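Notes on the Reference Maps of Elholm

11 July 2020

The district of Elholm is served by two printed reference maps, one political and one physical, and readers of this blog have asked which of them should be consulted first. I have worked with both since February and set out my findings below.

The political sheet, issued by Kamath, shows the district boundary, the principal roads and every settlement with a post office. Place names follow the current official spelling. Former names are given in the index only, a practice that will inconvenience family historians.
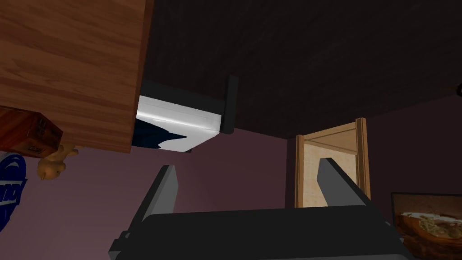
The index itself runs to 2855 entries and is arranged alphabetically, with a grid reference for each. I found 4 references that lead to the wrong square, all of them along the northern edge of the sheet. A correction slip is supplied with later copies.

The physical sheet comes from Zindard and is the more attractive of the pair. Relief is shown by contour and by tint, and the river system can be followed to its sources. Waswood, which the political sheet reduces to a name, appears as a long ridge with three separate summits. Road coverage is limited to the main routes, and travelers should not depend on it for directions.

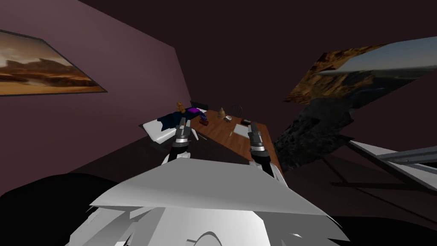
Table with assorted small objects, framed landscape painting on the wall.

The two sheets differ in projection. The difference is slight at the center of the district and becomes noticeable toward the coast, where a tracing made from one will not fit the other. Distances should be measured on the Kamath sheet, which carries a scale bar in both miles and kilometers.

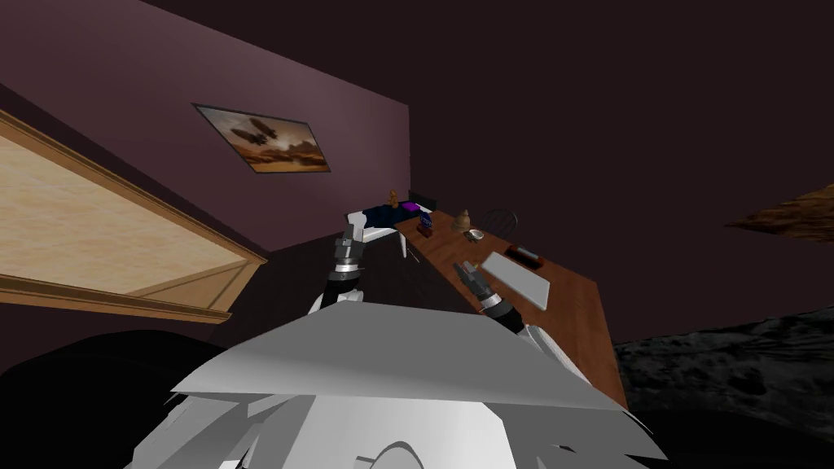
Geetha Bhat writes that the Zindard sheet also omits the ferry crossing south of Waswood, and that the older edition showed it correctly. She recommends that libraries keep the earlier printing on the shelf.

I have compared the editions and can confirm the omission. The crossing is marked on the Kamath sheet. Both maps may be consulted at the Elholm reading room, where the older Zindard edition is available on request.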